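Dish rack pitch for shallow plates?

wirebasket50
Joined January
Posted Friday, June 10, 2022

Looking for a countertop rack that holds shallow plates upright. My Godetti has wide slots and anything without much depth leans onto its neighbor. Four plates in, the whole row is tilted. Counter space is limited, so no two-tier units.

Esutstead_Ken

Slot pitch is the number to check. Mine is 29 mm and shallow plates stay close to vertical. Soup bowls don't fit at all. Measure between wire centers, not the gap.

dodenville_flat2

Disagree that pitch is the main thing. Wire height matters more. A low divider lets the rim tip over whatever the spacing is.
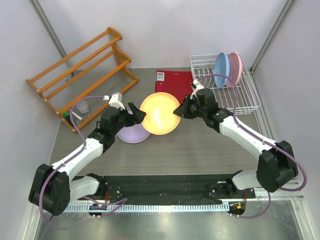 Stacking before racking is the other habit I'd drop. Two plates that overlap on the counter tend to get picked up as a pair and put into one slot, and the faces touching each other drain badly. The yellow one there is already over the edge of the lavender one. Separate them first, one per slot. The rack is the plain coated wire type, rectangular, vertical slots.

wirebasket50

Mine is coated as well. Does the coating hold up? The Godetti has rust at two of the welds.

Esutstead_Ken

Depends on the feet. If the ends of the wires are capped, it lasts. I had an Ajayi with bare ends and it went within a year. Still say pitch first, by the way. Low dividers are fine at 29.

dodenville_flat2

Not with a 50 mm divider they aren't. Tried it.

wirebasket50

Will measure both tonight and post the numbers.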